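Home | Galleries | Jewelry | Storage | Contact

Bangles and Hoops: Sorting a Jewelry Box

Filed under: Small Spaces, Accessories

A short gallery on sorting bracelets and earrings on top of a bed. The pieces are everyday ones, a mix of thick bangles, thin metal ones and twisted hoops, and the box is a shallow red one with a white interior. 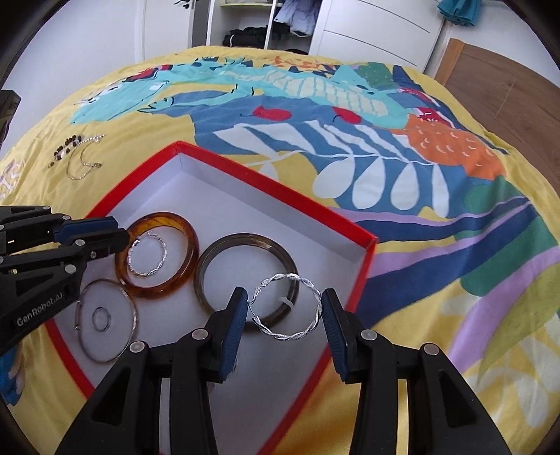 Bangles, twisted silver hoops and the red box, on a yellow bedspread.

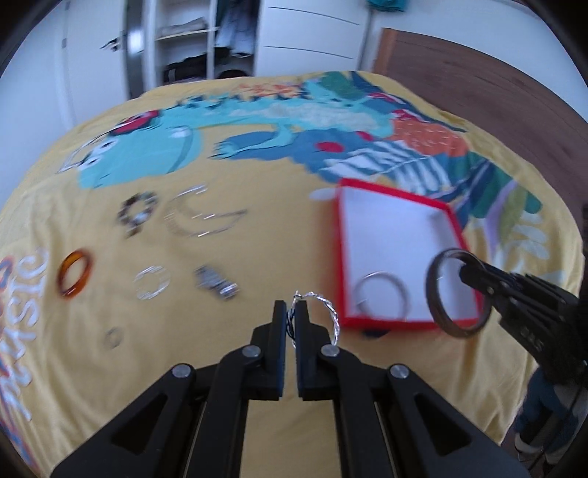 Tiltport, October

The first picture has most of the round pieces in the box. The amber bangle and the dark one are close together, and both are thick enough that smaller things can sit in the middle. One of the twisted hoops is inside the amber bangle, and a tiny plain ring is inside the thin metallic one. It saves space, but a ring that small is easy to miss when the box is tipped out - check before turning it over.

In the second picture the jewelry is spread over the left half of the duvet, next to the dinosaur print. The beaded bracelet is mottled brown and black. The silver bracelet beside it is the open kind, with a thin curving shape, and the amber bangle is a tortoiseshell one. A thin silver bangle lies in the box.

A few notes on storing pieces like these:

Thick bangles take up the most room, so place them first. Two side by side will usually set the layout for the rest of a shallow box.

Keep hoops in pairs. Close each clasp before putting the hoop away, or it will catch on the next thing. Twisted hoops hold dust between the strands and can be brushed with a soft, dry toothbrush.

Beaded bracelets on elastic should lie flat. Hanging them on a hook stretches the cord over time.

Open metal bracelets bend if they are stacked under something heavy. Put them on top.

A light-colored lining makes small silver rings harder to find. A square of dark felt helps, and it stops things from sliding when the box is carried.

A collection this size can be sorted in one go. For more than 200 pieces, use 3 boxes and sort by type before anything else - bangles, earrings, then rings. Color can wait.

Gallery text by Iason Deligiannis. The next gallery in this group is on scarves and belts.

Tags: bangles, hoop earrings, jewelry storage, bedroom

6 comments | 200 shares

Previous gallery | Next gallery | Back to top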